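Cable cell: what we're asking for next year
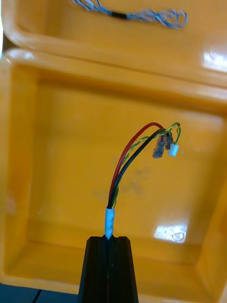 Gripper closed on a wiring bundle over one of the yellow cases.

The budget round opens in January and the Lorkellow workshop has its list ready - and it's a good one! Wire handling is the job we most want to grow, so nearly all of the money we're asking for goes there.

First up is a second arm. We've had quotes from Clalletti and Kinsella, and they sit closer together than we expected. Clalletti can deliver in 16 weeks and Kinsella in 19, but the Kinsella price includes the wrist camera and its mount, which we'd otherwise have to buy separately. We're leaning that way, though the Furklow site would like to see both arms lift a full harness before anyone signs.

Next, fingers. Bundles with several thin wires and a connector on the end are fiddly things to hold, and we'd love to try softer pads and a narrower tip. We've put in for 20 pairs, enough to wear a few out and learn something from it.

Then the dull but lovely stuff: spare yellow cases, connector housings, heat-shrink, white tape. Some 30 cases should see both sites through the year. Please don't forget bench space when you send your own figures in - the new arm needs its own table and a clear run to the sockets, and last time we left that out completely.

If you've got a cable job you think the cell could take on, bring a sample to the workshop on Wednesday, any time after lunch. We'd really like to see the awkward ones.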